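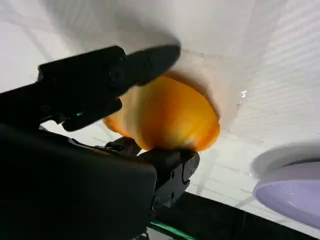 Vitória Magalhães wrote:
> Real oranges go soft by the weekend. Toy pumpkins last, and they look right on a lilac plate. Vilela does both.

They last, I grant you. I'm less sure about 'look right'. Stripes that loud on a shallow plate with a raised rim — I'd want less going on.

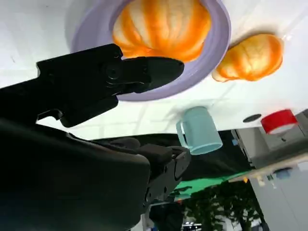
And is 40 for the set fair? Didwood had plain ones for less in April.
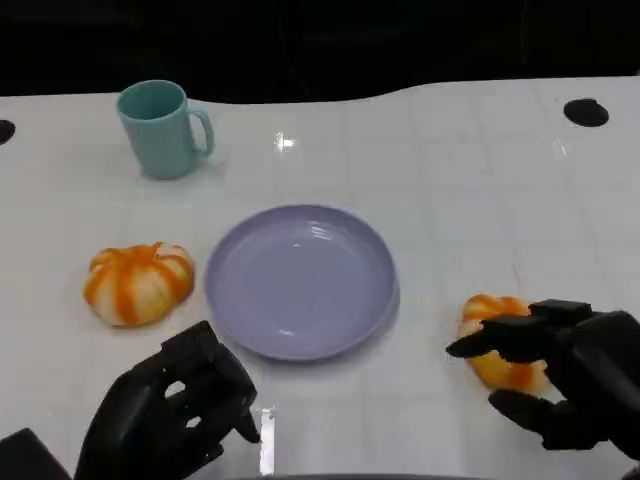
Plate empty, one pumpkin to the left of it

I do like the mug. I'd buy that and leave the rest. 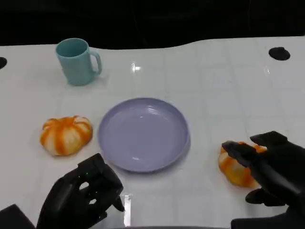
Pale teal mug, lilac plate, striped toy pumpkins

Has anyone seen the Boldale ones?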